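From: Szymon Chmielewska
To: small-rooms list
Date: January 21, 2026
Subject: Re: [small-rooms] Suitcases when there's no closet

Ksawery Pawłowska wrote:

> We moved into one room in November and I still don't know what to do
> with the luggage. Under the bed is full. Putting it on top of the
> wardrobe would be fine if we had a wardrobe. Does anybody just leave
> it out? And do you keep stuff inside, or is that asking for trouble?

Hi Ksawery, hi all,

Yes, I just leave it out! I spent months pricing storage benches (the Skokero one was 229 and wouldn't even hold a winter coat) before I figured the suitcases already were storage. So now they live against the wall at the foot of the bed, two on the floor and the teal one lying on its side on top of them.

I do keep stuff inside. Off-season clothes go in the bottom ones, and the top one gets whatever I might want in a hurry – spare towels, mostly. If you have to unstack everything to reach a sweater you'll stop putting sweaters away, or I did anyway. Throw in a bar of soap so it doesn't smell like airport.

Some shoeboxes are stacked next to the cases, and the rest of the shoes crowd the corner rack and the floor in front of it. Boxes stack better, and I wrote on the ends in marker, which I should have done on day one.

The low cabinet with the drawers does the rest, with the laundry basket tucked beneath it. The top of it collects bags no matter what I do, so no advice from me there. My one rule is that the bed stays clear of storage, and it's a rule I break every time I sort the kitchen things, bowls and all.

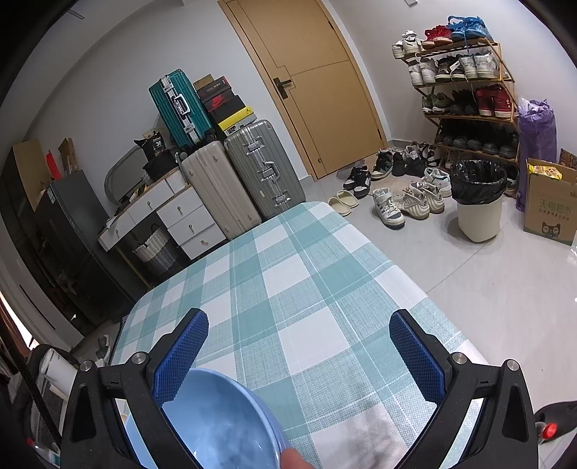
Lech wrote to me off-list that he'd never put clothes in a hard case for a whole season without leaving it unlatched, and that his came out musty after one summer shut tight. Fair point, and I've started opening mine up on Sundays when I change the sheets. He also says to measure how far the door swings before you pick the wall.

How deep is the gap at the end of your bed, Ksawery? If it's almost 20 inches you're probably fine standing them upright.

Szymon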